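Cambios en la recogida de residuos de oficina

Desde noviembre, Valtis separa papel, envases y orgánico en las 4 plantas del edificio Tefera. El punto de reciclaje de tóner pasa a la planta baja.

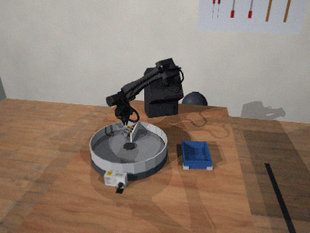

Recipiente gris, redondo y poco profundo, sobre superficie de madera.

El último pesaje dio 382 kg de papel — 13 más que el anterior. Los vasos con restos de café van a orgánico solo si son compostables.
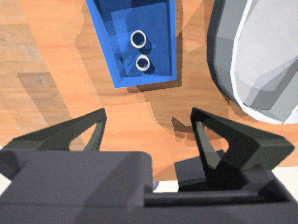 Las bolsas se retiran a las 18:30. Incidencias: Mihret Seyoum, servicios generales.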